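Okay, a few people asked what I've been up to since September, so I'm going to try to explain it in a thread. Get a cup of tea, I'm not known for being brief. 1/

Short version: I teach a robot to tidy up. Longer version: I do the tidying myself, over and over, with a gripper in each hand, and the robot learns from how I did it. The project is called Brelska and I love it more than I expected to love any job that leaves my wrists this sore. 2/

I started on the remote-control side, at a firm called Hetus. There you sit at a desk with two control arms, and the real robot across the room copies what you do. It's wonderful the first time (I squealed, I'm not ashamed) and then you try to pick up a sock. 3/

With remote control you can't feel anything. You're watching the fingers close and guessing how hard you're squeezing, and there's a tiny delay, so you slow down, and then you slow down some more. My best run at folding one towel was long enough that my tea went cold. The robot learned to fold a towel like somebody defusing a bomb. 4/

The hand-held way is so different! You hold the gripper by its handle, you squeeze, the fingers close, and you can feel the cloth drag a little through the tool. So you move more like yourself. You walk up to a sofa the way you'd walk up to a sofa. 5/

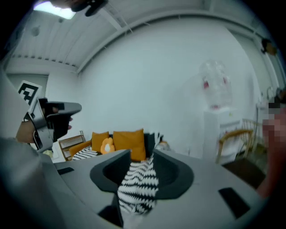 Soft things are the hardest, by the way. A cup is always a cup, but anything made of cloth is a new shape every time you set it down. You pinch it in the wrong place and the rest of it hangs down and swings, and then you have to wait for it to settle before you let go. I've learned to wait. I never used to wait for laundry in my life. 6/

The first set I handed in was 529 runs and I was so proud. The lovely person who checks them sent back 22 with the same note: "you're hesitating." I watched them again and it was true, every time I wasn't sure where to put a thing I'd hover over the spot like a nervous hummingbird. And a robot will learn the hover too, bless it. 7/

So now I decide before I pick anything up. Where is it going, which way round, which hand. Then I go and do it in one smooth motion and step back. If I drop something I pick it up again and carry on, and those runs we keep on purpose – it's good for the robot to see what to do after a fumble. 8/

The other thing I had to unlearn was using my body. You don't notice how often you nudge a cushion with your knee or steady something with an elbow until you're asked to stop. The robot hasn't got a knee. Two grippers, that's all you get, and the number of times I've caught my hip drifting toward the furniture... 9/

We named the robot Niko. Niko had its first proper try after 100 runs of the cushion task and it was, well, sweet. It went to the right place, opened its fingers, closed them on thin air and then very carefully placed the nothing on the sofa. I clapped anyway. 10/

By 1480 runs it was a different story. It missed the first grab, backed up a little, came in lower and got it. The backing up and coming in lower is exactly what I do! I had no idea I did it until I saw it done by a machine. I went a bit quiet for the rest of the afternoon. 11/

Someone asked me if remote control is a waste of time, then. I don't think so at all. When Niko gets stuck halfway through a job, we take over with the controls and help it out of the corner it's in, and those rescues teach it a lot. You can't really do that with the hand-held ones, the robot isn't even in the room most of the time. 12/

A few small tips if you're about to start doing this yourself. Cut your sleeves short or roll them up properly. Swap the order of the objects between runs or you'll go on autopilot. Rest your hands before they ask for it. Don't talk to the cushions (I do, but I'm told it's odd). 13/

Next month we start on Paracha, our kitchen set, so it'll be drawers and dish towels and a lot of lids. I'm nervous about the lids. If anyone has done lids with two grippers and lived, my replies are open and I would love to hear how you held the jar. 14/14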